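Thursday, April 21, 2022

I finished the third round of recordings yesterday and my wrist hurts, so today I write and don't touch the gripper.

Some of you asked how the teaching works. In December I was still driving the arm by remote control, with a small joystick box from Brarnent. It was a good way to learn patience. One pick of a small object took me almost a minute, and the arm moved like a person who walks in the dark with hands in front. The robot learned from me, and it learned exactly this. It stopped in the air before every object, because I stopped in the air before every object.

Now I use the hand-held tool. I hold it, I do the task with my own arm, and later the software makes from this the path for the robot. The difference in speed is big. In one evening I made 57 recordings, and with the joystick I was happy with 10.

The task for this month is tidying. Small things from the floor must go into the box. I call the project Lima, there is no deep meaning, I needed a folder name and it was short. The floor is good for this work because the mats are soft and I can drop things without bad feelings. Also my knees are thankful.

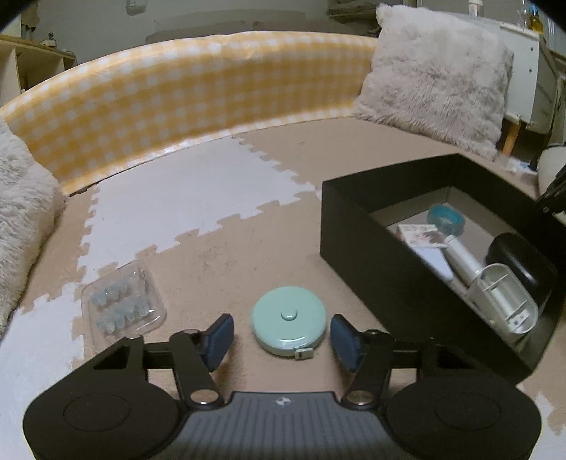 *Fingers open, before the grip. The mint tape measure is the difficult one.*

I say difficult because it is a smooth round thing and it is low. If the fingers come with a small angle, they push it and it slides away over the mat. With my own hand I would correct this without thinking. Through the tool I feel much less, so I must look more. After many bad tries I found what works for me:

- Open the fingers wide early, while you are still far from the object.
- Come down slowly for the last 3 cm, then close.
- Do not repair a bad grip in the same recording. Stop and begin again.

About the last point I was not sure for a long time. In the Maddocks forum people write that repairs are useful, because the robot should also see how to get out of trouble. I think they are right for a later stage. But my first set was full of repairs, and the trained arm made a little nervous dance around each object – open, close, open, close. I deleted a lot of it. I have 230 clean recordings left and I keep the messy ones in a separate folder for maybe the summer.

Another thing I learned is to change the start position. At first I always began from the same place on the mat, on my knees, and the path was nearly the same every time. When I moved the box a little, the arm still went to the old place and let go there. Now I turn the box between the takes and I put the small things down without a plan.

The batteries are still my weak point. I bought a charger from Grindetti and it is slow, so I record until the light goes red and then I do the boring part, the labels. I write only the object name, "good" or "bad", and one short comment if I remember something. My comments from late evening are not very useful. One says only "again the tape".

Next week I want to try thin flat things. I am a little afraid of them, because the fingers are thick and soft and a card on the mat has almost no edge to catch. If somebody has done this with padded fingers, please write to me which angle you used.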